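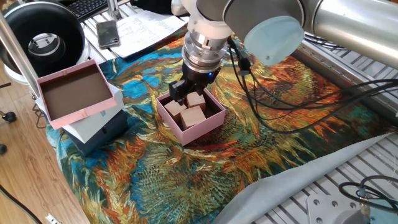

24 Jan 2023. Cube task, teleop, Levex handset

Started late. Ploto recorder wouldn't see the gripper topic, restarted twice, fine after that. Log starts at episode 1857, anything before that is the old tray task, don't mix them.

Task as written on the sheet: three wood cubes, pink box on the painted cloth, gripper only, one cube at a time. Start positions varied by hand between episodes. Leave the stack of boxes on the left alone, it's clutter on purpose and the Paucar people want it in every episode.

Gripper speed capped at 90 mm/s. Felt slow for the first few, then you stop noticing. Anything faster and I overshoot the rim and have to back off, and the back-off ends up in the data.

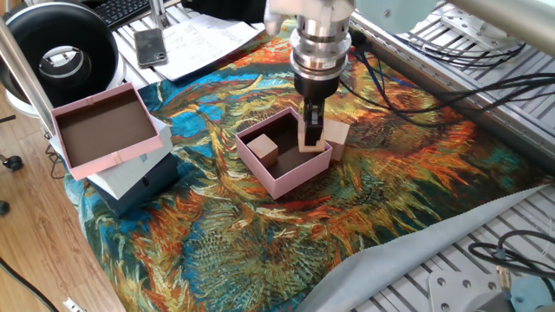 Rim clearance is the main thing to watch. Come up higher than feels needed, go across, then down. Cutting the corner catches the wall and drags the whole box over the cloth. Threw out 9 episodes for that. Keeping the ones where I paused and corrected, as long as the box didnt move.

Cloth wrinkles a bit under the box, smooth it at reset. Cubes look a lot alike so the label just says "cube", no numbering.
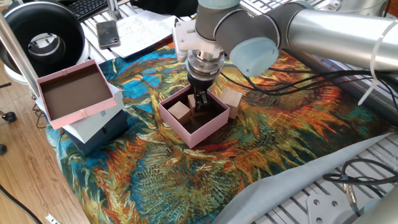
Why not just hand-guide the arm for this one?

Hand-guiding puts your arm and sleeve in the camera view, and the policy will learn from that. It's also hard to work the fingers while you're pushing the wrist about. We still use it for waypoints on the Stasar fixture, where no images are kept.

Depth is the hard bit on the handset. From the chair I can't judge the last centimetre, so I go by the side view on the monitor. Standing up helps more than zooming in. Trigger has a dead spot near half closed, squeeze right thru it.

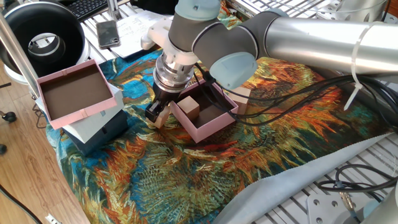
To do

- delete the dragged-box episodes from Ploto, keep the list
- ask Paucar if a cube left outside the box counts as a fail or a short episode
- handset trigger, new spring?
- cable slack at the wrist, check before next session
- last good episode 2742, back up before anyone retrains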